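Slide 4 – the attendance claim

Arkcombe's wrestling league says it drew 563 people to its March show. I'd like to know who was counting. The hall has two doors, and only one of them had a ticket table.

Pause. Ask who here has been to a small show. Then ask how many paid.

Hjalti Holst booked 16 matches for the spring and calls that growth. Maybe. Three of those were rematches, and one never got past the poster. 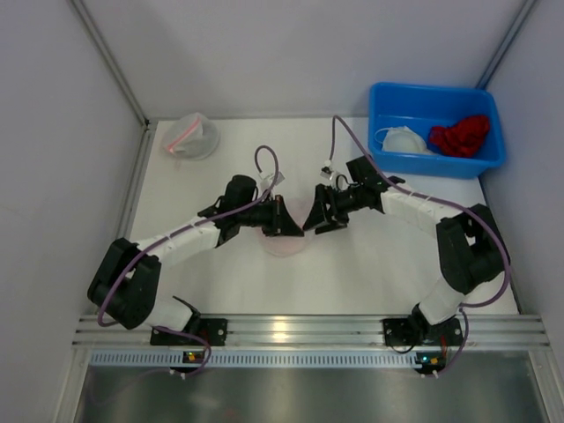
Back to the money. Ticket sales are the number promoters like to quote, and I don't trust it much. Free passes get folded in. So do kids on laps. Ask for the bar receipts – Aaliyah Perron did, and she's still waiting.

Slide 5 – "wrestling saves towns"

Read the Vindo quote, slowly. No source given. Thabiso will push back on this in the Q&A, so keep the motel figures handy.

Skip the Ovia clip if we're past 3.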